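Home Contents Previous Next Glossary Search

Chapter 14: Why Things Need Gaps
By Meirion Owen
October

When I was a boy in Stosier, my grandmother had a pantry door that stuck every summer and swung freely every winter, and for years I believed that the door simply disliked warm weather. Each June my grandfather took it off its hinges and planed a little off the edge, grumbling the whole time, and each January my grandmother complained of the draft. I tell you this because the door taught me most of what is in this chapter, though I was well into my twenties before I noticed that I had been taught anything.

In the last chapter we looked at how materials carry weight. We treated a beam or a wall as if it stayed the same size from one day to the next, and for the sums we were doing there, that was close enough. But nearly everything we build with is quietly changing size all the time. Metal grows when it warms and shrinks when it cools. Wood swells across the grain when the air is damp and shrinks when the air is dry. New concrete shrinks as it hardens and loses water, and new bricks, which come out of the kiln as dry as they will ever be, grow a little as they take up moisture from the air. A house made of all of these together is a crowd of neighbors who never want to move the same way on the same morning.

The movements are small, and that is what makes them easy to forget. Think of the old steel footbridge at Danladi, which is 994 feet long from one bank to the other. Between a bitter night in winter and a hot afternoon in August its length changes by several inches. You could walk across it every day of your life and never feel a thing, apart from a soft bump near each end where your foot passes over a toothed metal plate. The teeth slide in and out of each other like the fingers of two hands, and all of those missing inches go in there.

A gap that has been left on purpose, so that something can move, is called a movement joint. A joint that is only there because two pieces had to meet is a different thing, and we will keep the two apart in our minds as best we can. They often sit side by side, and now and then one joint is asked to do both jobs.

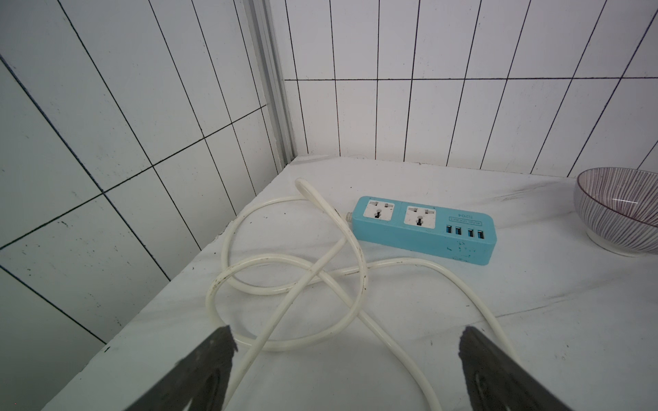 What happens if a wall is built with no movement joints at all?

The wall makes its own. As the material tries to grow or shrink and finds itself held, the strain builds up until something gives way, and a crack opens at the weakest spot – often beside a window, above a door, or wherever the wall changes height.

I have always been fond of that answer, even though it has cost a number of people a good deal of money. A brick garden wall on the north road out of Mero, 40 feet long and very handsome, was built tight between two stone gateposts with nothing soft at either end. By its third summer it had pushed one of the posts out of line far enough that the gate would no longer latch. The owner blamed the gate, then the man who hung the gate, and finally the frost. When the wall was taken down and built again, the mason left a narrow space at each end and filled it with something soft, and the latch has behaved ever since.

Now, what should go into a gap? It depends on how much the gap has to open and close. A stiff filling, such as cement mortar, is strong when it is squeezed but poor when it is pulled, and it will crumble or come away from the edges if the sides keep moving. A rubbery filling will stretch and come back many times over. Carpenters often use no filling at all. A floating wooden floor stops short of the walls all the way around, and the baseboard hides the space so neatly that most families never learn it is there.

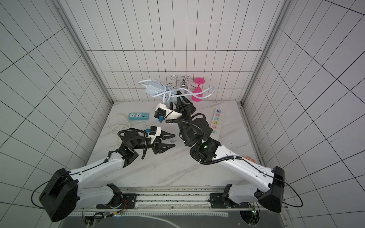
Heat and damp are the two great causes of movement, and a good builder asks about both before choosing a joint. How warm will the place get, and how quickly? Will water reach it, and can the water get out again? These questions matter even for a surface that seems to have nothing to do but look clean. Take white square tiles with thin black grout lines between them, where the dark color makes every joint easy to follow with the eye. The grout fills the spaces between the tiles and keeps dirt out of them, but ordinary cement grout has very little stretch in it. Where one tiled wall turns and meets another, the two may move in different directions, and the usual advice is to use a flexible sealant or a purpose-made strip in the corner and save the stiff grout for the flat parts.

You may be wondering how anyone ever worked out the right width for a gap. For most of history they did it by getting it wrong and then remembering. The town builders of Nisora kept a repair book, and I once spent a very happy wet afternoon with it. It has 473 entries, written in a great many different hands, and one after another they describe the same discovery: a paving slab lifted here, a parapet cracked there, and in the margin a short note telling the next fellow to leave more room. Later on, people measured how far each material moves for each degree of warming, and put the results into tables like the ones we will use in the next section.

Before you turn to those tables, I would like you to go and find a door or a drawer at home that sticks at one time of year. Ask whoever has lived there longest when it sticks and when it frees itself, and write down what they tell you. We will come back to your notes when we reach the part about wood, and you will want to know which way the grain runs, so look at that too while you are there.

Comments

tallgrass_ed: We used this chapter with our evening class and spent the whole first hour on sticking doors. Never got to the tables. Good hour, though!

Pru M.: Could the part about bricks growing be explained a little more? I had always heard that they shrink.

oldlevel: Pru, the concrete ones do shrink. The fired clay ones grow, mostly in the early days and then slower and slower. I let mine sit a while before laying them.

Pru M.: Thank you, that clears it up.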